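4 July 2023

Slept badly again. The new pillow is no better than the old pillow, and I would like it on record that I said so before I paid for it.

I have been reading up on sleep since February, when the waking at three started, and the more I read the less I trust any of it. Every article has the same shape. First it tells you that you're ruining your heart, your memory and your waistline. Then it tells you to keep the room cool and put the phone away. Somewhere near the bottom there is a link to a thing you can buy. I've bought three of the things now.

The first was the Illis app, which listens to you all night and gives you a score in the morning. I ran it for 60 nights before I deleted it. My score for the night I had food poisoning was higher than my score for the night after the lake, when I slept like a stone and woke up with the pattern of the blanket on my face. I wrote to support. They said the score "reflects many inputs" and that I should look at the trend. The trend was flat. They said flat was good.

What bothered me more was that I started checking the number before I decided how I felt. I'd wake up fine, look at it, see something poor, and be tired by ten. I don't know that the app caused that. I could just as well have been tired by ten anyway. But I don't see how anybody could tell the difference, the company included.

Then the Adura drops, which taste of lawn. They worked for four nights. Everything works for four nights. The warm milk worked for four nights, the open window worked for four nights, and so did sleeping at the wrong end of the bed, which I read on a forum and tried out of spite. I went back through this notebook to check and I had written "this may be the one!" twice, in the same pen, about two different teas.

The pillow came yesterday. It is a Falcão, buckwheat on one side and foam on the other, with a 90 night trial. I looked up what the trial means. You have to keep it at least a month before you're allowed to decide you hate it, you have to have kept the bag, and you pay to ship it. So I don't think it's a trial of the pillow so much as a trial of whether I can hang on to a bag. The buckwheat side sounds like someone walking up a gravel driveway every time I turn my head. The foam side is foam.

The booklet says an adult shifts position a great many times a night and that the "wrong support" is to blame. No source. I'd shift too if I had a booklet like that under my head. It also says to allow two weeks for the neck to adjust, and I've noticed that everything I buy now needs two weeks to adjust, which happens to be long enough that I stop caring.

I did try to be fair last night. Same bedtime, no coffee after lunch, no wine, window open 12 inches because I measured it. Asleep before midnight I think. Awake at three on the dot, or close enough, and then the usual business of listening to the refrigerator. I tried the breathing where you hold it and count. I have never once fallen asleep counting. I get to the end and feel I ought to be given a grade. 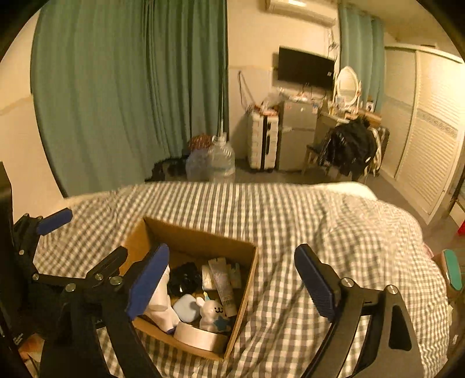
Got up at four and had toast. Went back around five and slept straight through until eight, on my own arm, with the pillow on the floor. If that had happened in the other order I would be writing to the Falcão people to thank them, and that's my whole complaint with the reviews on these sites. People have one good night and reach for the keyboard. The Gelomside store page has 2580 of them for the pillow and I read far too many this morning. Plenty start with "only had it two days but."

To be just as hard on myself, two nights isn't evidence either. One night, really. And tonight won't count, with the fireworks. They've started already down by the river and it's not even dark. The dog across the street has been barking since lunch and I can't say I blame him.

Plan, such as it is: no purchases until August. Put the bag somewhere I'll remember. Ask the doctor in a plain way whether waking at three is even a problem if I get up at eight feeling all right, because I've never asked that and I should have before I spent anything. I suspect the answer will be to keep the room cool and put the phone away.

Corn and cold chicken for supper. Need milk, not for sleeping.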